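Chapter 15
Friction and Contact Forces

15.1 Why Contact Needs Its Own Chapter

Earlier chapters treated supports as ideal. A beam rested on a roller, a ladder leaned on a smooth wall, and the force at each contact was taken to act at a right angle to the surface. Those assumptions keep the algebra short. They also leave out the force that lets a nail stay in a board, a belt drive a pulley, and a person walk across a floor.

This chapter adds the tangential part of the contact force. The reader should already be able to draw a free-body diagram, write the equations of equilibrium in a plane, and find the centroid of a simple area. Readers who skipped the section on distributed loads should return to it before starting Section 15.5.

15.2 Terms

The normal force N is the part of the contact force that acts at a right angle to the surfaces in contact. The friction force F is the part that acts along them. Friction opposes relative motion, or the tendency toward it. When the surfaces do not slide, F takes whatever value equilibrium requires, up to a limit:

F ≤ μs N

The coefficient of static friction, μs, depends on the pair of materials and on the condition of their surfaces. It is not a property of one material alone. A table entry for "rubber" with no second material named has no meaning.

Once sliding begins, the friction force is modeled as

F = μk N

where μk is the coefficient of kinetic friction. For most dry pairs, μk is smaller than μs.

A common error is to set F equal to μs N in every problem. The equality holds only when slip is about to occur. In all other static cases F is an unknown, and it is found from the equations of equilibrium.

15.3 Worked Case: A Crate on a Ramp

A crate with a weight of 200 N rests on a ramp inclined at 15 degrees. The coefficient of static friction between crate and ramp is 0.40. Find the friction force and state whether the crate stays at rest.

Summing forces at a right angle to the ramp gives N = 200 cos 15° = 193.2 N. Summing forces along the ramp gives F = 200 sin 15° = 51.8 N. The largest available friction force is 0.40 × 193.2 = 77.3 N. The required force is less than the limit, so the crate stays at rest and F = 51.8 N.

If the ramp is raised to 26 degrees, the required force becomes 87.7 N and the limit falls to 71.9 N. The crate slides. The angle at which slip is about to occur satisfies tan θ = μs and does not depend on the weight.

15.4 Holding by Side Pressure

A body may also be held between two surfaces pressed against its sides. Take a block of weight W held between two vertical, parallel faces, each exerting a normal force N. Friction acts upward on both sides, and the block is supported when

2 μs N ≥ W

The block is assumed rigid, the coefficient is the same on both sides, and the weight acts midway between the faces. Where the faces are not parallel, each normal force must be resolved into components before the sums are written. Problems 15.11 through 15.14 treat this case. The tapered form was suggested by Ardalan Mousavi, who also checked the answers.

Figure 15.1 shows a body held between two opposed fingers. 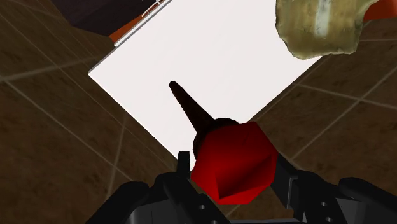

Figure 15.1 Contact on opposite sides of a held object. Computer rendering.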